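Moved apartments on 23rd December, which I recommend to anyone who finds the holidays too relaxing. A thread.

1/ The lease in Iltlow ended when it ended. I asked for one more week. The landlord said he'd think about it and then sent me a picture of the new tenant's couch.

2/ Got three quotes. The cheapest was 700 dollars and came with the phrase "stairs extra." I live on the fourth floor. I have always lived on the fourth floor. I don't know why I keep doing this.

3/ So I bought 29 boxes and called my friend Bent Thorlacius, who has a van and a bad memory. He had forgotten what happened in July. I did not bring up July.

4/ My labeling system was color coded. Green for kitchen, blue for bedroom, red for fragile. By lunchtime I had run out of everything but red, so as far as Bent knew, I owned a great deal of crystal.

5/ The box marked KITCHEN held one whisk, four scarves and the router. The box marked ROUTER held a ham.

6/ Gourlay Street has a "loading zone," meaning a rectangle where you receive a 100 dollar ticket. Ours was on the windshield before we had the back doors open. Bent said it was quicker than the pizza in that neighborhood.

7/ Things I packed first and needed that night: scissors, toilet paper, the phone charger, the good pan. Things I packed last and had right at hand: a fondue set.

8/ Bins beat boxes, by the way. They don't sag, and you can stack them without saying a prayer. You still have to reach in and feel for things, though. 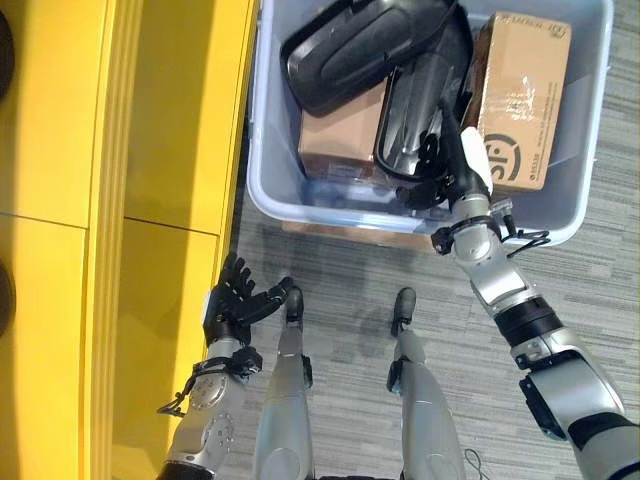 9/ The new place has 28 outlets and every one is behind where the bed has to go. The heat works in the bathroom only. I've had dinner in there twice and the service is fine.

10/ Neighbor across the hall came by with cookies and asked if I was the one dropping things. I said yes. She said she'd figured it was furniture. It was mostly me.

11/ Still missing: the shower curtain, one shoe, the screws for the bed. If you see a red-labeled box near Iltlow, it isn't crystal. Please bring it over. Fourth floor.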